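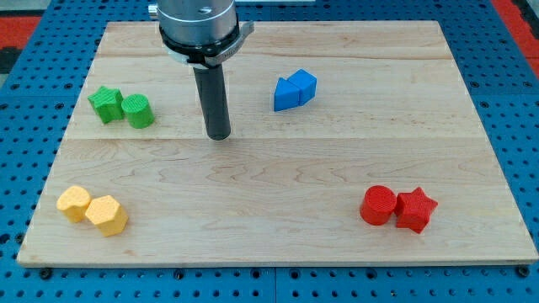 **Does anyone lose hours when a sorting arm goes in on the packing benches?**

At our place the hours stayed the same, but the work inside them changed a lot.

---

**kirkov_bench** wrote:

Asking because Prallwood are putting a Cliveo arm on our bench in October. We've been told hours are safe. I've been told that before.

---

**Corrado Rizzi** wrote:

The answer at the top is mine. We've had one on the small parts line for 6 months. I used to sort all shift. Now I load trays, clear jams and check what comes out. Same contract, same pay. My wrists are better. The day feels longer though, as there's a lot of standing and watching.

---

**tallyman516** wrote:

> Same contract, same pay

For you maybe. We had two temps on our line and neither was asked back. Management said no jobs were lost, and on paper that's right.

---

**Corrado Rizzi** wrote:

Fair point. We don't use temps, so I can't speak to that.

---

**Debora Fiore** wrote:

I run a shift of pickers, so take this as the other side. Our arm did 490 parts on its first full day and a decent person does more than that. It got better once we stopped changing the tray layout every week. What I'd ask for, kirkov_bench, is training before it goes live. We had ours on a Friday afternoon after it was already running, and people were scared to press the reset.

---

**tallyman516** wrote:

And ask who gets the blame for a wrong part in a box. On our line it was the person standing nearest.

---

**Debora Fiore** wrote:

I don't agree that's how it has to go. Ours logs every pick, and I go by the log.

---

**kirkov_bench** wrote:

Thanks all. Does being trained on it move you up a grade?

---

**Corrado Rizzi** wrote:

It didn't for me. I asked twice. Get it in writing before they switch it on.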